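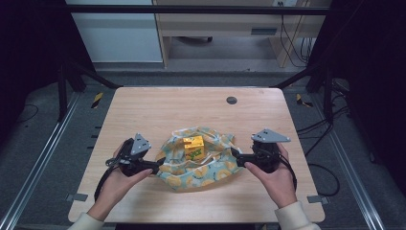 Geldale county charger rebate, who has applied?

plugless_in_geldale
9/11/21
The county is paying 50 percent of a home charger install if you own or lease a plug-in. My quote from Chamoun Electric came to $2373 with a new breaker and the run to the garage. Has anyone gotten money back yet, and how long did it take?

torquewrench13
Applied in February, paid 13 weeks later. They sent it back once. They want the permit number on the invoice itself, and a separate copy of the permit doesn't count.

oldv8
So the rest of us pay for your garage wiring. If these cars were any good they wouldn't need a rebate.

torquewrench13
It comes out of the registration surcharge on plug-ins. I paid that too.

oldv8
Part of it does. Read the budget. The rest is road money, and Plollholm Road has been patched 2 years running.

mrs_hatchback
I have a plug-in hybrid and charge from a regular outlet overnight. Full by morning every time. For a small battery I would skip the install completely, rebate or no rebate.

plugless_in_geldale
Mine is full electric and I commute, so the outlet won't keep up. Does the charger brand matter? Chamoun wants to put in a Zodis.

torquewrench13
There's a list on the application. Zodis was on it when I applied, but only the hardwired one. Check before you sign.

mrs_hatchback
Get a second quote as well. That seems high unless the run is long.

plugless_in_geldale
It's a long run, panel is at the other end of the house. I'll ask them to put the permit number on the invoice.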